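Local Government and Climate Policy
Handout 4: Council carbon budgets
Kilian Marti

1. Scope

A council carbon budget sets a ceiling on emissions over a fixed period. It differs from a target, which gives an end point and says little about the route. Two councils can share a target year and emit very different totals before they reach it.

The running case in this unit is Hundovville Borough Council. Its adopted budget is 737 kilotonnes over 10 years, covering buildings, road transport and waste within the borough boundary. Aviation and goods made elsewhere are left out. The first draft, prepared by Okoth, included a share of regional flights and came to 876 kilotonnes. The two figures cannot be compared directly.

2. Direct and indirect control

Emissions from the council's own estate (offices, depots, fleet) are under direct control. Most of the rest is reached through planning conditions, parking policy, licensing and grants.

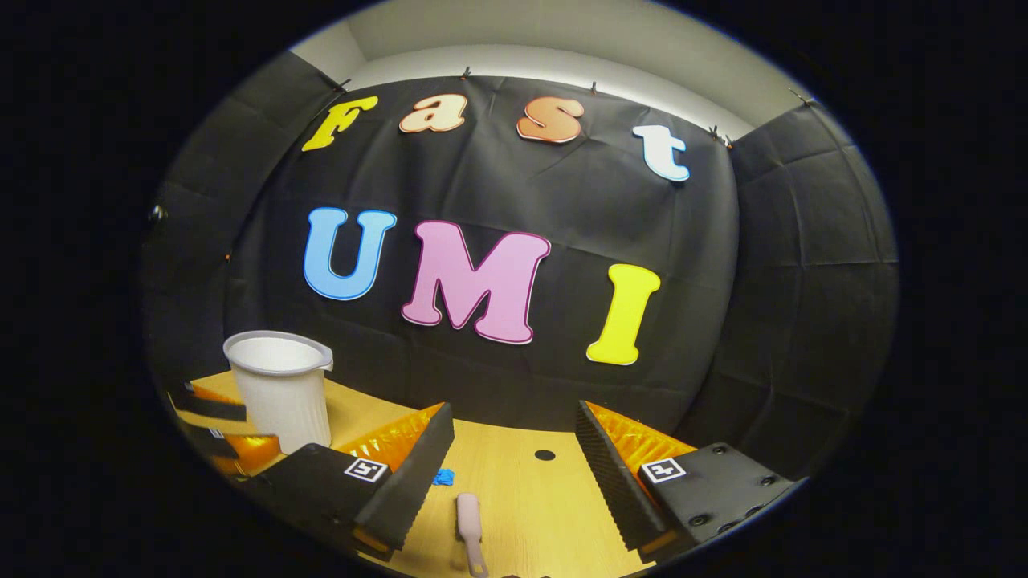
Indirect measures are harder to score. In the Drotari ward scheme, 123 homes received loft insulation. The saving was worked out from standard values for each house type – no meter readings were taken. Treat such savings as estimates and keep them in a separate column from metered ones.

3. Conflicting decisions

A budget does not bind later votes unless standing orders say so. Hundovville approved the Bunmont link road in the same session as the budget. The officers' report gave construction emissions but no figure for added traffic.

Points to check in any report:
- which boundary is used
- whether construction and use are both counted
- who signs off the figures

Reading for the seminar: budget report, sections 2 to 5, and the Bunmont appendix. Bring a calculator.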